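Glossy patterned table, handheld gripper demos — cover it up or leave it?

Posted in Sirnden Community Help > Data Collection > Getting Started
June 2018

Rehema Mabula

Hi all, first post, so be gentle. I'm recording pick-and-place demos with a handheld two-finger gripper (the kind with blue pads, camera riding on the tool), and I'm doing it at home on the dining table. The task is dull: pick up a small cup, put it on a tray, repeat. I have 97 episodes so far and the goal is 400.

My worry is the table. It's shiny and printed all over with flowers, a bird and a big red lattice circle, and the ceiling light bounces right off it. A friend who trains on the Cutudeo setup told me to throw a plain gray cloth over everything before I record another minute. I kind of don't want to — the whole idea was to get examples from real homes. Anyway, this is what I'm dealing with: 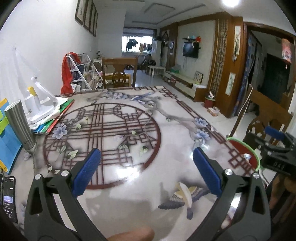 Gripper open over the bird, nothing held. Cup and tray are over on the right.

So do I cover the table and start over, or keep going? And do I need to clear the lamp and books, or can they stay put? My tracking drops out now and then, and I can't tell if the table is to blame.

Ojala

Leave the table alone! I did the cloth thing back in January, got beautiful clean data, and then the policy fell apart the first time I tried it on a bare table. The cloth also bunches up under the fingers when you go in low, and you end up recording yourself fighting fabric.

The lamp and books can stay, but move them between batches. I do 10 episodes, shift a few things, do 10 more. If the lamp is in the same corner for all 400, the model may well learn to steer by the lamp. Same goes for where you start. Come in from the left, come in from the far end, stand up for a few.

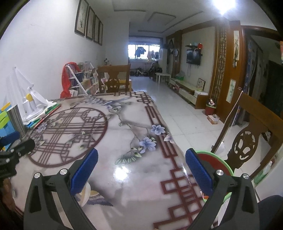
And open the fingers all the way at the start of every episode, then hold still for 2 seconds before you move. It feels silly but it makes cutting the recordings so much easier later on, and you get a clean look at both pads for checking the width reading. I skipped that on my first batch and spent a whole Friday evening trimming by hand.

About the dropouts: a busy print usually helps tracking, in my experience. Plain white walls and glare are what hurt mine. Try one batch with the ceiling light off and the curtains open and compare the logs. If the dropouts go away, it was the shine. If they don't, you're probably turning your wrist too fast, which I still do when I get bored.

Keep your 97, by the way. Just tag them as the first layout.

Grurix

put your phone away when recording, notifications lighting up in view are annoying. otherwise what Ojala said. I'd use a cloth for one batch just to have it, not more

Rehema Mabula

Thank you both! Light off tomorrow morning then, and the cloth goes back in the drawer for now. I'm definitely guilty of the wrist thing. Will post the dropout numbers once I've got a batch each way.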